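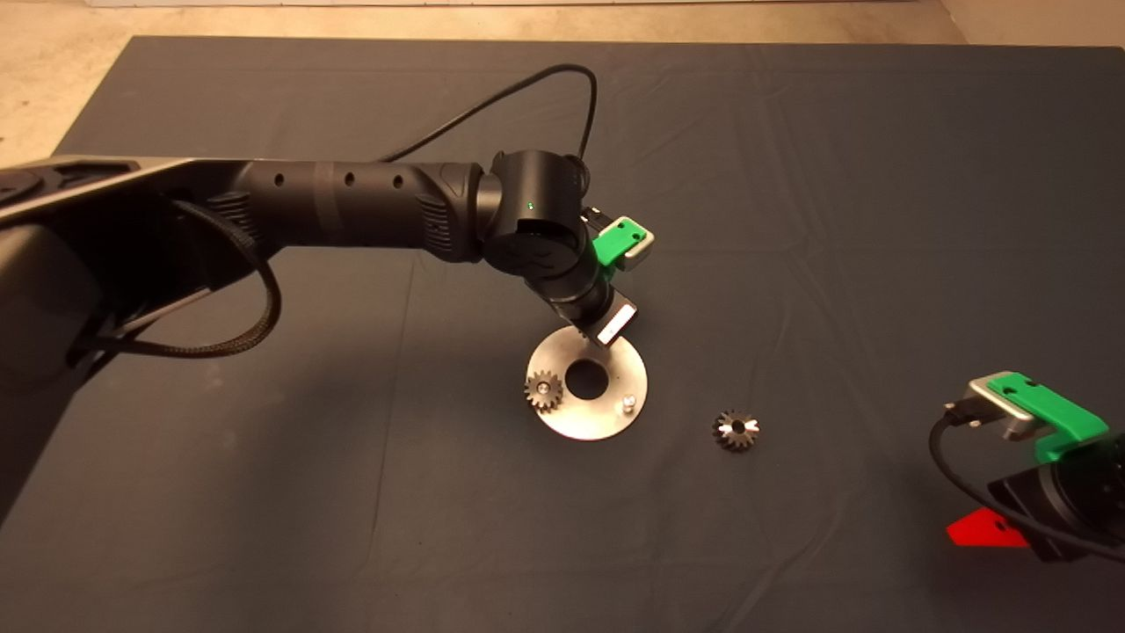
Gear placement on the Arnero two-arm station, with the steel plate and a bevel gear on the cloth.

Arnero Two-Arm Recording Station

The Arnero station is supplied by Prukport to laboratories and colleges that gather examples of assembly work for learning systems. An operator guides both arms through a task, and the movements are stored together with the camera views.

Included: two arms with grippers, table cloth, gear task set, Kudeck recording software
Storage: 800 recordings per drive
Memory: 16 GB
Warranty: 2 years

Orders and requests for a demonstration should be addressed to Geeta Nishad, Equipment Sales.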